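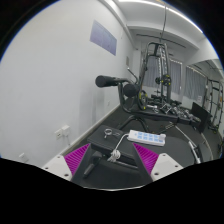
Verngate Adjustable Bench, Model 1023

The Verngate bench is supplied by Elel for school, clinic and staff fitness rooms. The back pad adjusts to 6 positions and locks with a steel pin. Two wheels at the rear allow one person to move the bench between rooms.

Assembly requires a 16 mm wrench, not included. Bolts should be checked monthly — more often in shared facilities.

Replacement pads and pins are available through Munro. The warranty covers the base for 2 years and excludes upholstery. Orders ship from the Prenditz warehouse.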